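The Towel Question, Again

January's linen day at the Prurura guesthouse went the way it usually goes, with strong feelings about folding. The rule remains thirds, then half, hem tucked in. White terry goes on the left of the shelf and lavender microfiber on the right, a border that has survived more disputes than some countries have. 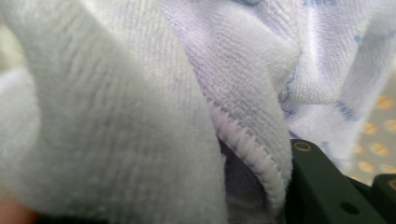
Sabine Strobel maintains that thirds are a vanity and that a towel folded in quarters dries a guest equally well. She may put this in writing again in September.

Until then, thirds. Anything with a frayed hem goes in the rag bin by the back stairs.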